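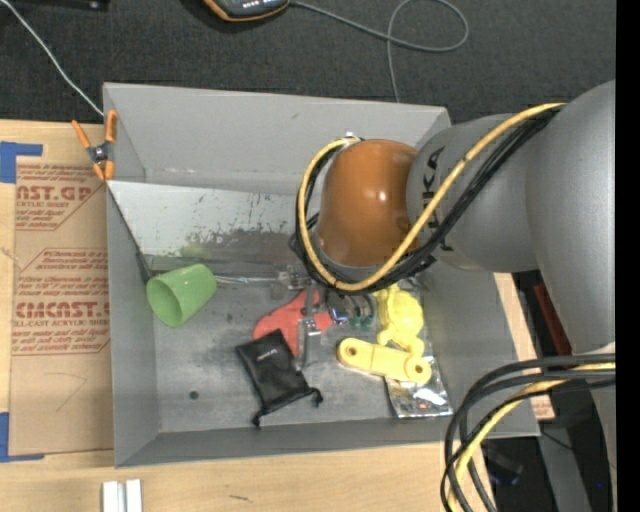
A gray bin on a wooden tabletop, with a robot arm reaching in from the right.

Come hungry. That was the whole message on the card, and the card was right.

The summer wine supper at Vitis is in its third year and it still feels like somebody's backyard that got out of hand. Long tables between the rows. Paper lanterns, most of them lit. 60 seats, all sold by the middle of March, and a waiting list taped up by the register in the tasting room.

Grażyna Nowakowski runs it. She planted the first vines here 17 years ago with her brother, on a slope everyone told her was too steep for a tractor. It is too steep for a tractor. They pick by hand.

"I wanted a dinner where you could see the plants," she says, walking fast, a crate of glasses on her hip. "People drink the stuff and they've never touched a leaf."

So you touch a leaf. Before you sit down there's a walk, uphill, wear real shoes. She stops at the young whites and makes you taste a grape that is nowhere near ready. Sour enough to make your ears ring. Then a pour of last year's from the same row, and okay, now you get it.

Food is by Nizar Dabbas, who cooked in hotels before he moved out to the valley and started feeding people off a grill made from an old fuel tank. Flatbread first, blistered, with a soft cheese from Jerley, the goat farm two miles down the county road. Then eggplant. Then lamb shoulder that had been going since before sunrise. I had seconds of the eggplant and would of had thirds.

The wines move along quicker than the plates do. A dry pink to start. The house white, called Narau, was the one my end of the table kept reaching for – cold, a little salty, gone too soon. The red, Rusu, needs the lamb. On its own I found it kind of stern. Nowakowski says give it another two years and she may well be right, she poured an older bottle late in the night and it had softened up alot.

Music was a fiddle and a guitar, no microphones. You could talk over it. Some kids danced in the gravel.

A few things to know if you go. Parking is in the lower field, and it's a hike. Bring a sweater, the hill gets cold once the sun drops behind the ridge. Bug spray too. Tell them ahead of time if you don't eat meat – Dabbas does a stuffed pepper that had the lamb people looking over.

The next one is 7/19/25. Gates at five, walk at half past, dinner when it's ready. Call the tasting room and ask about the list, people do cancel.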